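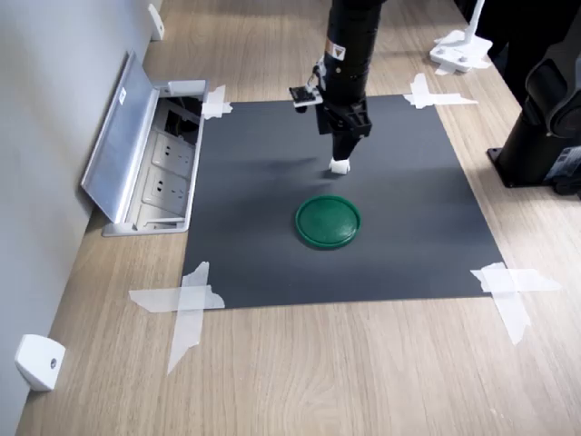
Green lid on the grey mat, with the gripper above it.

Killdale Reserve: progress report to the Barnel Fund
March 15, 2025
Prepared by Odette Lebrun

Access. The lower path from the Caltby road gate to the creek crossing is open again. We resurfaced 200 metres with crushed stone and cut back blackthorn on both sides. The steps at the north end are still steep and have no handrail. Kobina Arthur has a price for one and will send it separately.

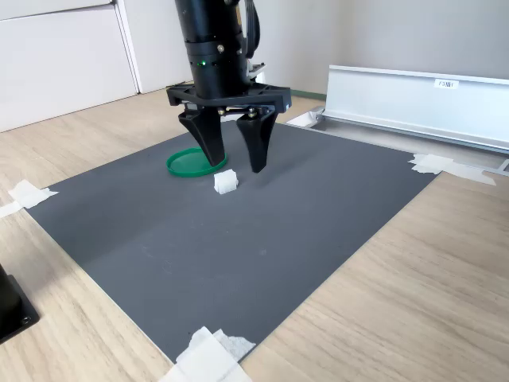
Planting went ahead in the two upper fields. We put in 800 trees, mostly hazel, field maple and oak, all with guards. Losses so far are roughly 70, nearly all on the wet ground by the old sheep wash – alder would have been a better choice there. Rocío Cabrera has marked the gaps on the site plan.

Weeds. Balsam is down along the main creek but has spread up the side ditch. It needs pulling before it seeds.
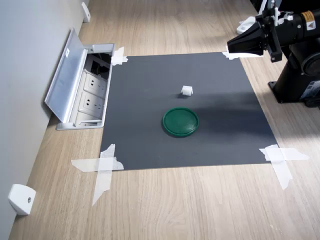
The boundary with the Abou Jaoude land has been walked and agreed, and 5 rotten posts replaced. The bus stop sign still gives the old name for the reserve. Tài Quan has written to the council about it.

Still to do by September: handrail, new map board at the gate, second cut of the meadow.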